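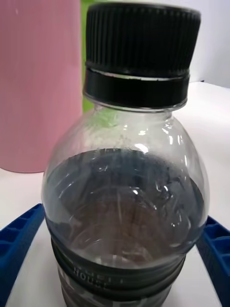
5. Setting Up the Bottle and Cups Routine

The Bottle and Cups routine is the first full task supplied with the Plakus two-arm tabletop kit, and it is used to confirm that both grippers are aligned before you record tasks of your own. It needs one small drink bottle and three plastic cups. Choose a bottle with a screw cap and leave the cap on, as with the black-capped bottle of dark drink between the blue fingers, where there is still a small gap on each side of the plastic. Aim for a gap like this when you teach the grasp position. Complete Section 4 (Homing the Arms) before you begin.

5.1 What you need

Plakus kit with both arms mounted and homed
One capped plastic bottle, small enough to fit between the open fingers
Three plastic cups in different colors
Blue tape for marking the work area
A dry cloth

The cups should be wider at the rim than at the base. Straight-sided cups can be used, but you will need to teach the cup positions again with code 105.

CAUTION: Do not use glass bottles or glass cups. Do not use a bottle without its cap. Liquid that enters the wrist housing is not covered by the Plakus warranty.

5.2 Preparing the table

1. Press the stop button and check that the status light is steady.
2. Wipe the tabletop and let it dry.
3. Put a strip of tape at each rear corner of the table. The arms use these strips to check the table position at startup.
4. Stand the three cups toward the back of the table with the open ends up.
5. Lay the bottle on its side in front of the cups, within reach of the left arm.
6. Clear everything else from the tabletop.
7. Release the stop button and wait for both arms to open their fingers.
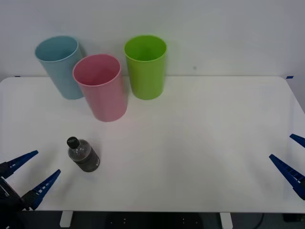 If one arm opens and the other does not, press the stop button again and check the cable at the base of the arm that stayed closed. The plug should click when it is fully seated. Repeat step 7.

Note: The cups do not have to be in a straight line. The routine looks for color first and position second. Two cups may overlap from the point of view of one wrist camera as long as the table camera has a clear view of each rim.

5.3 Checking the wrist cameras

Check each wrist camera before the first run of the day and after any change of fingers.

1. On the control screen, open Tools, then Cameras.
2. Select Left Wrist.
3. Confirm that both fingers appear in the lower part of the view and that their inner edges are not hidden.
4. Confirm that the color of each cup is easy to tell from the table and wall.
5. Tap Accept.
6. Repeat steps 2 to 5 for Right Wrist.

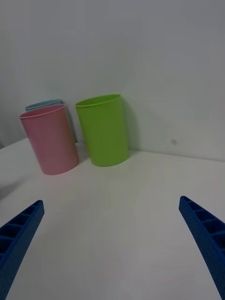

The cup colors are listed at the bottom of the camera page. If a color is missing or wrong, tap it and pick the correct one from the chart. Pale colors are the ones most often misread, especially against a white wall. Turning off a lamp that shines directly on the wall will often fix this.

If the message "1226 View blocked" appears, move the arm back by hand in Free mode and try again. Marks on the wall do not cause this message and can be ignored.

5.4 Running the routine

1. Stand clear of both arms.
2. On the control screen, select Routines, then Bottle and Cups.
3. Set the speed to Slow for the first run.
4. Tap Start.

The left arm closes on the bottle, stands it upright, and opens again. The right arm then moves each cup in turn. At Slow speed the complete routine takes 47 seconds.

CAUTION: Keep your hands off the table while either arm is moving. The arms do not stop for light contact when the speed is set above Slow.

5.5 If the grasp fails

Bottle slips: Check the ribbed inner faces of the fingers for dust or spilled drink. Wipe them with the dry cloth. Replace fingers that are cracked (part number 1701, sold in pairs).

Bottle tips over after release: Lower the release height in steps of one until the base touches the table before the fingers open.

Fingers push the bottle sideways: The grasp position is off center. Teach it again as described in Section 6.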